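Table rules (hand-held gripper work)

Table rules are the house rules a team agrees on before anybody picks up a hand-held gripper and starts moving things around a table. Some people call them tabletop protocol, and I've seen "bench etiquette" too, but table rules is what stuck where I learned the job, so that's what I'm calling them on this page. They sit well below the formal safety standards that cover industrial robots. Think kitchen rules next to the fire code!

Where they come from

Most teams I know started with nothing written down. Then two people come back from lunch, each sets up the table their own way, and a whole afternoon of recordings doesn't match. The first set I ever worked from was the Temia sheet, one page, 13 rules, taped inside a cupboard door. Deepika Nadar rewrote it in March and cut it to seven, and I still think hers is the better version (the old one had three separate rules on tape).

What the rules usually cover

Objects first. Everyday things are fine and I'd say preferred – cups, bottles, packets, cable. Everything that belongs to the task goes on the table before the first take and stays until the last one. Anything with liquid in it gets noted on the sheet, even plain water, and goes well away from the adapters.

Cable gets its own rule nearly everywhere. Coil it, put it within reach of both hands, and agree on which end you pick up. A loose coil never lands the same way twice, so you don't try to copy the last one exactly, you just keep it in the same part of the table.
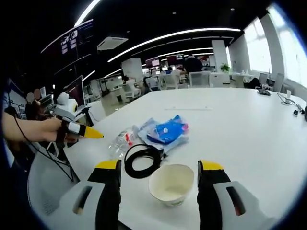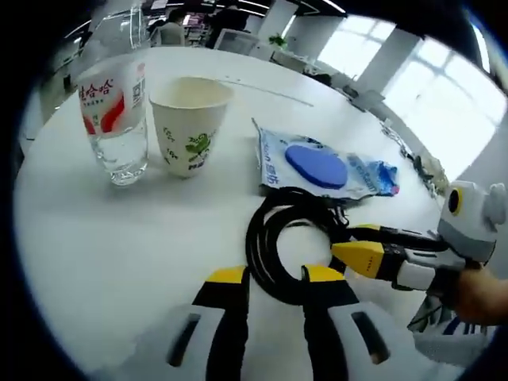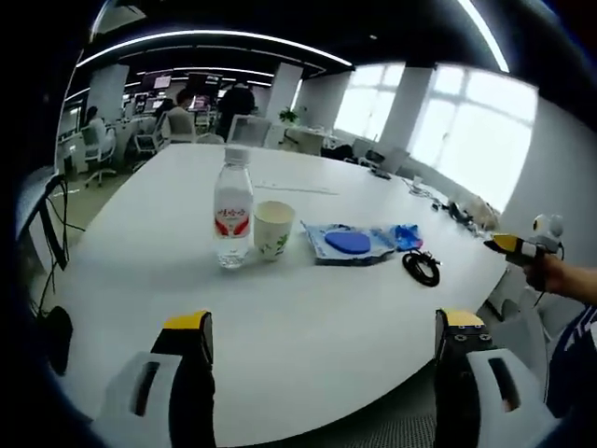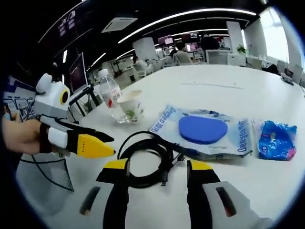 A coiled cable on a white table, with yellow-tipped grippers.

Then there's pace. Move at the speed you'd use for a full cup of coffee, pause with the fingers open before you close them, and pause again after you let go. New people rush the second pause every time (I sure did). The Radebe version of the rules asks for a full breath at each end, and I like that because you don't need a clock for it.

Session length varies a lot. I work to 60 minutes and then hand over, and I won't go past 200 takes in a day no matter how good I feel. Wrists get tired before you notice, and tired wrists start tilting the fingers on the way in.

Bad takes

Keep them. A dropped cup is still a take, and you mark it as a drop and carry on. The one exception in most rule sets is a take where somebody reaches in with a bare hand to fix something, which gets marked and set aside. Flomora's sheet also has you write down who reached in, and I find that a bit much, but their notes are very tidy.

Points people disagree on

Whether to wipe the table between takes. Whether the person on the gripper may talk. Plemia's rules say no talking at all, ours say talk if you like but stand still while you do it. And whether the left hand and the right hand should be used equally – I lean toward yes, and my left is terrible, so take that how you want.

See also: cable handling, session logs, operator handover, take numbering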